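Packing a Snack Box for the Office Shelf

Cups and cookie boxes are awkward to pack together. One rolls, the other has corners that crush. A little order at the start saves a lot of crumbs.
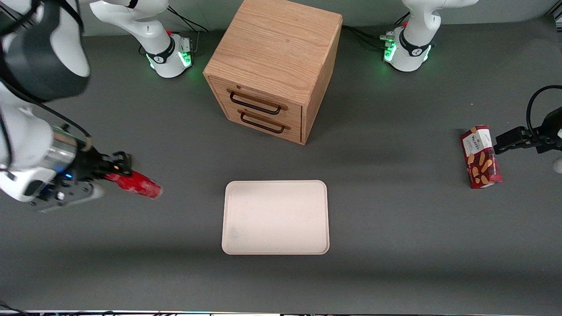 A red plastic cup and a box of Walkers shortbread.

Put boxes in first. Stand them upright along one side of the carton with the name facing out, so you can read it without pulling everything up. A full box can take some weight on top. An open one can't, so tape the flap or move the cookies to a tin.

Lay plastic cups on their sides only if they fit snugly. Loose cups should be nested and stood open end down. Old cups that look scuffed are fine for pens or tea bags. Wash them in warm water with a spoonful of baking soda, rinse, and let them dry overnight before nesting, or they will stick.

If two cups are already stuck, fill the inner one with cold water and set the outer one in warm water. Wait 2 minutes and twist.

Fill gaps with dish towels. Newspaper works too, but the ink rubs off on light plastic.

Keep the carton off the floor and away from the radiator. Write the earliest best-by date on the lid and check it again in September.

Tip on stuck cups sent in by Kaede Hirano, Pirwood.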